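Print this thread | E-mail this thread

Well pump short cycling with barn line open

pitless_wes
House is outside Plulside, on a drilled well. The submersible is a Haddadin, the tank is a 20 gallon Dastano bladder model next to the pressure switch. With only the house drawing, the pump cycles normally. When I open the hydrant at the barn, at the end of 800 feet of buried poly, the pump starts and stops every 14 seconds until I close it. Gauge swings the full range each time. I replaced the switch in April and nothing changed.
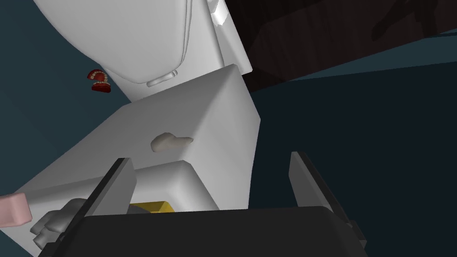
The tank was installed by the previous owner. No water comes out of the air valve when I press the pin, so I assume the bladder is intact. Is the barn line causing this, or is it only showing me a problem I already had?

drawdown
Check precharge first. Power off, drain the tank completely at the boiler drain, then read the air valve with a tire gauge. It should be 2 psi below cut-in. A reading taken with water in the tank is meaningless. Your usable water between cut-in and cut-out is a fraction of the tank's nominal size, and wrong precharge makes it smaller in either direction.

kerf_and_valve
Disagree that precharge is the likely cause. He says house use is normal. A tank with bad precharge would short cycle on a kitchen faucet too. The hydrant draws a lot less than the pump delivers, so the tank fills quickly and shuts the pump off. That's an undersized tank. Fit a larger one. 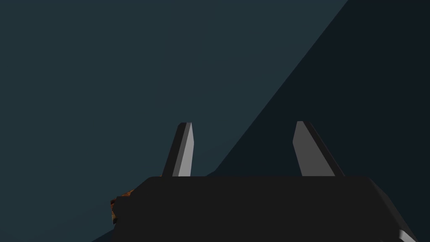 Page last changed: Tuesday

drawdown
A kitchen faucet draws so little that the off time hides the problem. He could be cycling badly in the house without noticing. Reading the air valve costs nothing. A new tank doesn't.

pitless_wes
Drained and measured. Precharge was far below cut-in. I brought it up with a compressor and retested. The interval at the hydrant is longer now but still too short for the motor, going by the minimum run time in the pump manual.

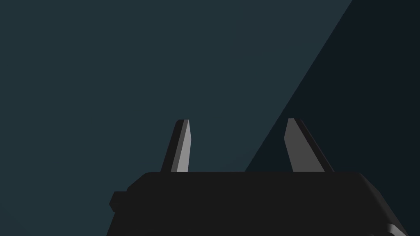
I also timed the hydrant into a bucket. Flow is weak compared with the hose bib at the house. The line is small diameter, so I expect friction loss over that distance.

kerf_and_valve
So it was both. Low flow at the barn plus a small tank. I'd still put in the bigger one.

static_head
Another option is a constant pressure valve between the pump and the tank. I have a Lelby. It throttles the pump to match demand, and the small tank can stay. Confirm that your drop pipe and fittings are rated for the back pressure, which can be high with a shallow static level.
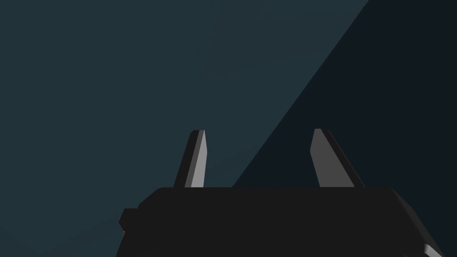 Gripper with two gray fingers, dark background

drawdown
I don't care for those valves. They waste power by running the pump against a restriction, and they need a minimum flow to work. A trickling stock tank float will cycle it anyway.

static_head
Power draw on a centrifugal submersible drops when it is throttled. Check the curve. The point about the float is fair.

pitless_wes
The barn has a float. I'll price a larger tank and recheck precharge before it goes in.

Print this thread | E-mail this thread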